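I've lived near an army camp for most of my adult life, and I've got a soft spot for the place, so take what follows as grumbling from a friend. My complaint is with the inspection visit. You know the sort of thing: a minister and a row of generals get out of some very clean cars, walk past some very clean soldiers, look through a pair of binoculars at a hill, and go home for the evening news.

We had one at Tremblay barracks in August. The road past my house was shut from six in the morning, the verges had been mown twice that week, and a kerb that's been broken for as long as I can remember was suddenly mended (I was rather pleased about the kerb). There were 608 people on parade, according to the local paper, and I'd guess most of them had been up since well before the road closed.

And what did the minister find out? He found out that soldiers can stand in straight lines. I could have told him that on the phone!

Lizeth Condori, who did nine years as an army cook and now runs the café on my corner, has a much lower opinion of these days than I do. She told me they once had two weeks' warning of a visit at the Covomach depot, and in that time the kitchen got a new floor and the menu changed completely. The visitors had a lovely lunch. The week after, it was back to the old menu and the same oven that only heated on one side. Nobody had lied to anyone, she said. They'd just never been asked about the oven.

I keep thinking about that oven. A defence ministry spends enormous sums on things you can photograph, and visits are planned around those same things. The smaller stuff, the housing with the damp in it and the boots that come in the wrong sizes, doesn't get a slot in the programme. There are 59 family houses on the Zonirham side of the camp and I've heard more about their boilers than I ever wished to. The August visit didn't go down that road at all.

Now, I do see the other side of it. A visit near a border, or at a tense moment, is partly a message to whoever's watching from over the way, and it would be daft to pretend messages don't matter. Soldiers posted somewhere bleak often like to see that somebody important has bothered to turn up. Lizeth grants that much, grudgingly. But most visits aren't to a tense border. Most are to somewhere like Tremblay, where the only thing over the way is a garden centre.
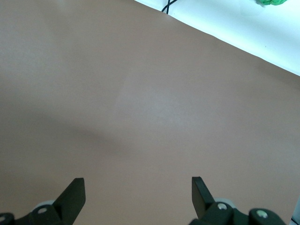
So should ministers stop visiting the troops altogether? They should keep going, but with a day's notice at most, and with an hour set aside to sit down with the lower ranks while the officers have their coffee somewhere else.

I'd also like a short note published afterwards, saying what was raised and what's going to be done, with a date next to it. It needn't name anyone or give away a single secret. "Boilers, by Christmas" would do me nicely. If there's money for mowing a verge twice in one week — and there plainly is — there's money for somebody to type up a page.

Anyway, I've put all this in a letter to our MP, minus the bit about the oven, as Lizeth wants to write that one herself.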